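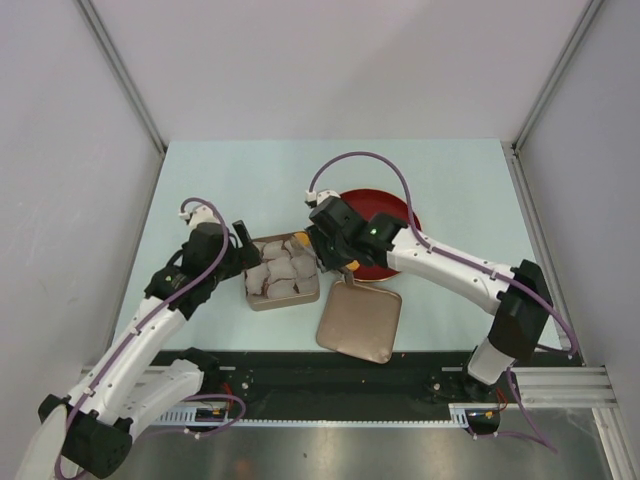
4. Working rules for the two-arm cell

Applies to the Gatby bench cell, both arms. Read section 3 first if you haven't powered up before. Changes since last issue: 4.2 step 6, all of 4.4.

4.1 Before you switch on

1. Walk up, look in. Tools, cups, phones, gloves out of the enclosure. Only the props on the task card stay on the tabletop.

2. Check the props are inside the reach of both grippers. Middle of the table. Trays, plates and pans close together is fine, stacked is not, unless the card says stacked.

3. Follow each purple cable with your eye from the gripper back along the arm to the base. Every clip closed. There should be a free loop at the wrist. No loop = no run. A tight cable will pull out of the cap the first time the wrist rolls.

4. Loose cable end near the base: move it clear of the rail and the posts. Don't tape it to the floor panel, tape creeps and leaves glue.

5. Look at the boards on the cable strip in front of the rail. Wires seated, nothing lying on top. Do not push on a wire with the power on.

6. E-stop in reach of your hand while seated. Press it, check it latches, release.

NOTE: Cell number for the log is 1107. Write it in full, the database won't take the short form.

4.2 Power up and homing

1. Main switch on. Hands out.

2. Wait for the controller to finish its check. Don't jog during the check.

3. Home the left arm. Wait till it stops.

4. Home the right arm. Same.

5. Never home both together with props on the table. The grippers pass through the same space on the way.

6. Open and close each gripper once, empty. If the fingers stick or close uneven, stop and tag the cell.

7. Set speed to 17 percent for the first pass of any new card. Raise it only after one clean pass start to finish.

CAUTION: Homing moves are not checked against objects. The arm will go through a plate if the plate is in the way.

4.3 Sharing the middle of the table

Most of our bumps come from here. Both grippers want the same spot.

1. One arm leads, one arm waits. The card says which. If the card doesn't say, left leads.

2. Waiting arm hovers clear of the prop. Fingers pointing down, not resting on a rim.

3. Handles: approach from the handle side, come down slow, close, then pause before lift. Short handles give you very little to hold, so line up first. Do not fish for it.

4. Never let one arm push a container while the other has its fingers inside it.

5. Handing over between arms: recieving gripper closes first, giving gripper opens second. Count of two in between.

6. Small pieces that fall outside a container stay where they fell until both arms are parked. No reaching in "just quick".

CAUTION: Paused is not stopped. Paused arms hold torque and can restart from the operator screen. E-stop before any hand goes past the front edge.

4.4 Props and surfaces

Metal trays and pans slide. Glossy plates slide worse. Before each run push the prop lightly with a finger (E-stop in), if it skates wipe the tabletop and the underside and try again.

Anything soft goes in one layer where it fits. Deep piles jam the fingers and the force reading means nothing.

Wipe tabletop with a damp cloth at end of shift. Damp, not soaking. No spray inside the enclosure, it drifts onto the rail and the boards.

Scuffs on the side walls: leave them. New dents: report.

4.5 If something goes wrong

Gripper hits prop: E-stop. Note which arm, which step. Reset props, home one arm at a time, start at 4.2 step 3.

Gripper hits gripper: E-stop. Don't back them apart under power. Tag the cell, call Torben Petersen. He decides if it runs again that day.

Cable snagged: E-stop, then main switch off, then free the cable by hand. Check the cap on top of the wrist for play.

Fault 103: joint over limit. Clear on screen, jog away from the limit at low speed. Comes back twice, tag the cell.

Smell or smoke: main switch off, step back, use the building procedure. Do not open anything.

4.6 Log and service

Log every stop, even the silly ones. Initials, cell, card, step, what happend. One line is enough.

Service interval is up to 4000 cycles per gripper. The counter is on the status page, reset it only after the fingers have been changed and the Naqvi sheet is signed.

Spare clips and finger sets in the drawer marked Renametti. Take one, write it down.

Section last checked 25 February 2025, T. Petersen. Next section: 5, Parking and shutdown.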